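Visit to the Draston open afternoon, March

Draston opened its test building to visitors for an afternoon in March, and I went along mainly to see the gripper comparison. We have one arm at work and need to choose a new hand for it before summer. The session started at 2 pm and there were 15 of us in the group.

The first room was the camera room. Two mounting positions were on show, one fixed above the table and one on the wrist. The fixed camera gave a steady view but lost sight of small parts whenever the arm leaned over them. The wrist camera saw the part well until the last moment, when it came too close to focus. Draston uses both together and said most of its customers end up doing the same.

After that we moved on to the grippers. Four were being tried on the same arm, with a quick-change plate between the arm and the hand. The Findura two-finger model was the simplest and the fastest to swap. It held small, hard items well and closed squarely. The Brennan has three fingers and coped better with round things, though it needs more room to get in and it knocked over a neighbouring item twice while we watched. The third was a suction cup, which was good on flat card and no use on fabric. The fourth was a soft-fingered hand, still a prototype, and it was only run for a few minutes.

Each gripper gets 54 picks from a mixed table, and a pick counts only if the item is lifted, carried and set down without being dropped. We saw part of the Findura run. Most of its misses came on soft items, where the fingers closed on a fold and slipped off.

The controller was an Orance unit. Visitors could try the hand-guiding mode, and I had a go. The arm was light to push but the wrist felt stiff, and I had to use both hands to turn it. Setting the grip force took me several menus – I would want that on the first screen. The stop button was easy to reach, which I can't say of our own.

Questions at the end were mostly about spare fingers and cable wear. Draston changes the finger pads often and keeps the cable outside the arm so it can be checked. Prices were not given out on the day. I have asked for a quote on the Findura and for a loan of the Brennan, as our parts are mostly round and I would like to try it on our own bench first. 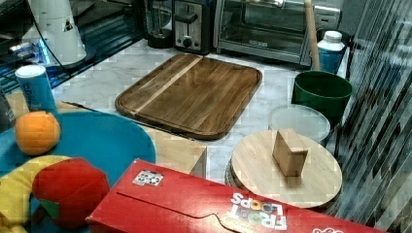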